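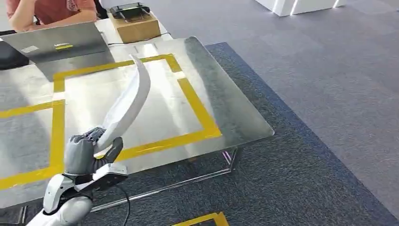

**Category:** Student projects / Teaching by demonstration

Project report, group 4, 2018-10-27

Aim: get the arm to pick up and swing the curved white blade without anyone writing the path in code. Person does the motion by remote control, arm copies, we record, arm plays it back. Everything ran on the steel table with the yellow tape on it. Project name is Prornatlow, same as last year, we kept the folder.

**What we had**

- one arm with the multi-fingered hand
- the blade (light, smooth, curved, no good flat side to hold)
- laptop at the back of the table
- recording program from last year's group, called Wedus. No manual.

**How we did it**

First week of October was by hand. Arm set to go limp, one of us pushes it through the swing, joints get logged. Fine for the big movements. Useless for the fingers, you can't bend someone else's fingers and hold the wrist up at the same time. Gave up on that for the grip and kept it only for finding start and end poses.

After that remote control. Operator stands where they can see the blade tip, second person on the laptop starting and stopping the log. Third person at the stop button, always, this is a Fonthorpe lab rule and we stuck to it.

Rules we made for a good demo:

1. Hand starts open, over the big taped square.
2. Fingers close round the thick end, thumb across the front.
3. Lift, slow swing, tip stays inside the tape.
4. Back to the middle, put down, open.

If the tip crossed the tape the demo got binned. Also binned if the operator stopped half way to think, becuase the arm then learns the stop too.

**Numbers**

Recorded 66 demos. Kept over 800 seconds of motion after trimming. Smoothed it with the Sepúlveda filter from the course notes, window of 5 samples. Tried wider and the grip closed late, so back to 5.

**What worked**

The swing. Played back it looks like a person did it, bit slow. Lift is good as well. Remote control got much easier after a day or so of practice, early demos are visibly jerky next to the later ones and we probably should have thrown more of them out.

**What didn't**

Grip. Blade turns in the fingers when the hand tilts. The thick end is round-ish and smooth and the operator gets no feeling of force through the controls, so you squeeze by eye. Everybody squeezed too hard. On playback, if the blade is lying at a slightly different angle than in the demo, the fingers close on the wrong bit and the tip ends up pointing off to one side.

The table top is a pain too. Very shiny, lights come straight back at you, hard to judge how high the tip is. We ended up watching the shadow instead.

Cable under the wrist needs watching. Hangs in a loop, and on a big wrist turn it could pull. We limited the turn in Wedus. Means the swing is smaller than planned.

**To do before hand in**

- more demos with the blade starting at differnt angles
- matt sheet over the steel, or at least under the square
- tie the cable up to the forearm, then put the wrist limit back
- plot of tip height for the good and bad demos (have the data, no plot yet)
- write up how to start Wedus so next year don't lose a week like us

Logs are in the Prornatlow folder under "kept". The ones under "kept_old" are not kept, ignore them.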